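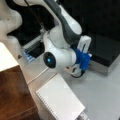

首页 | 列表归档 | 按主题 | 按日期 | 订阅 | 上一封 | 下一封

主题:Re: 老面种夏天发酸,要不要放冰箱
发件:榆钱儿
日期:9月6日 星期一
列表:Plellside 面点与发酵邮件列表

> 各位好,我养的老面种从七月底开始越来越酸,蒸出来的馒头发黄,
> 掰开有股子醋味。以前照老家的法子,每次留一块面团埋在面粉里,
> 用碗扣着,冬天一点问题没有。现在厨房里热得待不住人,
> 我试过多放碱,结果又出了黄斑。
> 是不是该扔了重新起一个?还是放冰箱就行?放冰箱的话多久喂一次?
> 另外有人用过 Nedent 的那种带刻度的发酵罐吗,值不值得买?

千万别扔!看到“扔了重新起一个”这几个字我心都揪了一下,赶紧来回信。

我那块面种去年夏天比你这个惨多了,表面一层灰水,闻着像指甲油,我先生路过厨房问是不是在刷漆。后来还是救回来了,所以你这个发酸发黄的程度,我觉得离没救远着呢。(长毛的另说,粉的、黑的、绿的,见着了就别留恋,连罐子一起烫。)

先说怎么救。从面种中间挖一小块,核桃那么大就够,外面那层干皮和发黏的都不要。加两倍的面粉、一倍的凉水,揉成偏硬的团。一定要硬!夏天的面种我都养得比冬天硬,硬了走得慢,酸得也慢。放在家里最凉快的地方,涨到两倍大就喂下一顿,别等它塌。我当时一天喂两顿,连着喂了三天多,第四天早上揭开盖子,那股冲鼻子的味儿没了,是甜丝丝的酒味,高兴得我当场给我妈打电话。

冰箱当然可以放,我现在就是冰箱派。不过放进去之前要先喂一顿,在外面待一小会儿,刚开始鼓就进冰箱,别等发足了再放。我一般8天左右拿出来喂一次,忙起来拖过更久,也没死。要用的前一天晚上拿出来,喂一顿,第二天早上再喂一顿,这样蒸出来才有劲。有人图省事,从冰箱里掏出来直接和面,也能发,就是慢,而且容易带酸味,你要是本来就嫌酸,这一步别省。

再说碱。我猜你是把碱面直接撒进去揉的?黄斑多半是没化开、没揉匀。我都是拿一小勺温水把碱化透了,分两三次揣进面里,揣完切开看断面,闻一闻,再揪一小块放锅里蒸一下试试。酸得厉害就一点点加,宁可少。我奶奶那辈人是把面团拍一拍听响的,她说“嘭嘭”的就是正好,我听了这么多年还是听不出来,只好老老实实蒸小样。

配方我也报一下,省得来回问:面种300克,面粉555克(别笑,555是因为我那袋粉第一次倒出来就是这个数,做出来特别好吃,从此没敢改),水看面粉脾气,从少往多加。家里人口少的减半就行。发好以后揉的时间要比你想的长,揉到切面没有大窟窿,再醒一会儿,凉水上锅。

面粉的事多说一句。上次列表里推荐的 Suksawat 的中筋粉我买了,做花卷不错,馒头嘛我个人觉得皮有点硬,也可能是我火大了。现在换回 Drindar 的散装粉,便宜,就是每一批吸水都不一样,这批偏湿。用散装的朋友夏天记得少买点,我有一回一口气囤了一大袋,生虫了,筛粉筛得我怀疑人生……

至于那个 Nedent 的罐子,我没买过,在朋友家见过一回。刻度是挺方便,可我用普通玻璃瓶套个皮筋,喂完把皮筋推到面的高度,涨多少一眼就看出来。买不买看你手头宽不宽吧,有一点要注意,盖子别拧死,发起来有气的。

对了,你说的埋在面粉里那个法子,我老家也有,叫“面引子”,还有人晾成干块收在布袋里的。这个我一直想试,晾过一次,中间没干透,芯子里坏了。列表里有没有哪位晾成功过的,块掰多大?要不要掺玉米面?我记得我姥姥是掺的,可我妈非说没有,两个人的说法对不上。

还有人上个月问过用老面烙饼的事,我做了两回,第一回酸,第二回忘了放盐,等我做像样了再来写。

你先喂三四天看看,不行再来说,把闻着什么味儿也写上,比说“酸”好判断。

榆钱儿

本主题其他邮件:
老面种夏天发酸,要不要放冰箱
Re: 老面种夏天发酸(附喂养时间)
Re: Re: 碱水到底几分浓

近期主题:
玉米面发糕总是塌腰
竹笼屉发霉怎么洗
九月换粉,大家的水量调了吗
酒酿做引子蒸馒头
求一个不粘手的豆包皮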